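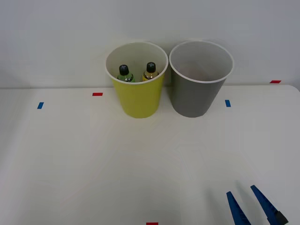 Robots at Home

The Rilalon finger kit, after a month of bottles and cups

I have been promising this post to a few of you ever since I mentioned the Rilalon fingers back in February, and I'm sorry it took so long (I kept wanting one more evening with them, and then one more after that). I bought the kit with my own money, $149 plus shipping, and Kakorness, the company that makes it, doesn't know I'm writing this.

What you get is a pair of blue fingers with a row of little open cells down the inside, a mounting piece, a bag of screws and a printed booklet. They go on the gripper you already own. The booklet promises a quick install and I'm sure it is quick for somebody. It took me 90 minutes, a good part of that on my knees looking for a screw under the radiator, and then I put one finger on backward and got to do it again!

I wanted a job for them that was boring enough to repeat and still a bit fussy, so I settled on small bottles going into big paper cups. The cups are tall for what they're holding, so the arm has to come up high, get over that rolled rim and let go somewhere sensible. My old fingers were flat and hard and they used to squirt anything round right out the front like a bar of soap.
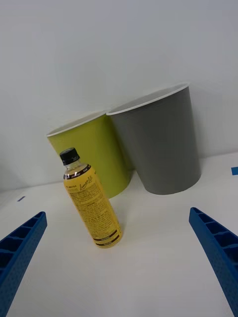

Lemon Life between the open fingers, with both cups waiting behind.

The little lemon bottle turned out to be my favorite test piece. It's smooth and narrow, and it has a slick wraparound label, and with the old fingers I'd lose it maybe every third try. With the Rilalon pair it mostly just stays put. The cells give a little when they close, so the finger sort of settles against the side of the bottle, and I was able to turn the grip force way down in the settings. I still had drops, mostly when I got greedy and grabbed too close to the cap.

One thing I'd pass along to anybody starting out is to put tape on your table. I use short strips of red and blue, and I set things back by them between tries. My friend Cayetano Quintana talked me into it over coffee and I rolled my eyes at him at the time, but I could finally tell a bad grip from me being sloppy about where I'd put the bottle down.

Going in over the rim was the part I worried about most. The fingers are long, and when they're spread they take up a lot of room, so I had to slow the last bit of the move and let go a touch higher than I liked. Once there's already a bottle in the cup, the next one has to find its own spot, and sometimes it leans.
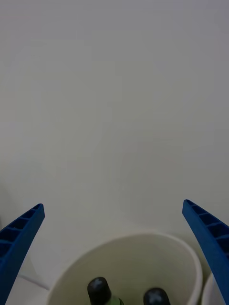
What I'd grumble about

The width, mainly. Open all the way, these fingers want more space around them than my old ones did, and with two cups standing this close together I bumped the neighbor more times than I'd like to admit. The booklet has no drawing with the open width on it, which seems like a strange thing to leave out. I wrote to Kakorness and got a friendly answer the next morning with the measurement, so credit to them for that.

The other grumble is the Wunis profile. Wunis is the software I run my arm with, and the Rilalon page says there's a ready-made profile for it. There is, but it closes far too hard for thin plastic, and I ended up making my own. I've done roughly 400 grabs with mine and the pads still look fine to me. If you'd like a copy of the settings, leave a comment and I'll send them over.
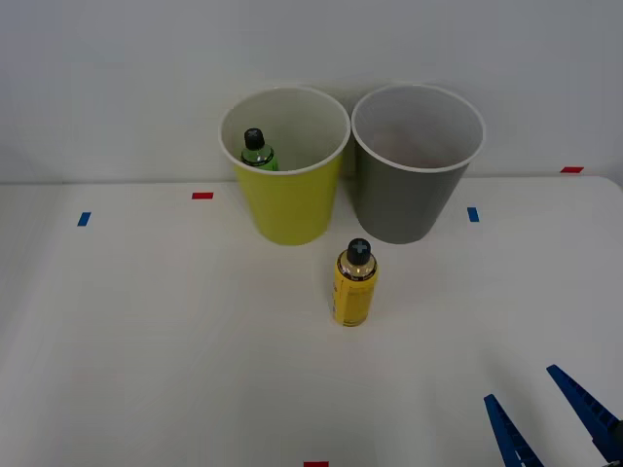 Soledad Ibarra
Writer of this blog, hobby robot builder

I'm keeping them on, if you were wondering! For smooth, round, lightweight things I like them a great deal better than what I had. If you mostly pick up flat parts, I'd hold on to your money, or borrow a pair first. Next up I want to try the gray cup by itself, pulled well away from the yellow-green one, and see how much of my bumping was really the fingers and how much was me crowding the table. Marín, if you're reading, I still have your hex keys and I'll bring them by.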